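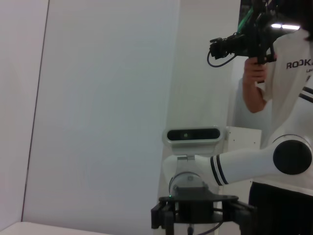 Teleoperation Data Collector (contract, on site)

Arkano is hiring operators for its Iscombe lab to record manipulation demonstrations on tabletop arms. The recordings are used to train Trekel, our grasping and placement policy.

Openings: 4
Term: 27 weeks, starting in October
Reports to: data lead, Trekel

The work

Operators drive a single arm and gripper with a handheld controller while standing beside the table. A typical task is one object on a bare tabletop: approach, close, lift, set down at a given pose. Episodes are short and repetitive. Object, start pose and lighting change between blocks according to a task sheet.
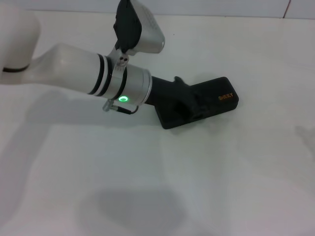 Gripper closed on a flat black box, white tabletop. Wrist camera at top.

Duties

Record episodes to the task sheet and label each one as success, failure or discard.
Check wrist camera view and cable routing before each block.
Log faults in Ban, our episode tracker — free text is fine, but the episode ID is required.
Review a sample of another operator's episodes once per shift.

Requirements

Steady hands and able to stand for a four-hour shift with breaks.
Comfortable with a Linux terminal at the level of starting a script and reading its output.
Consistent written notes in English.

Robotics experience is useful but not required. Training is paid and takes four days. Failed grasps are kept in the data set and do not count against the operator.

To apply, send a resume and your available shifts (morning or afternoon) through the Arkano jobs page. Select "Iscombe — data collection" as the role. Applicants who pass the first screening are invited to a paid trial session on the arm.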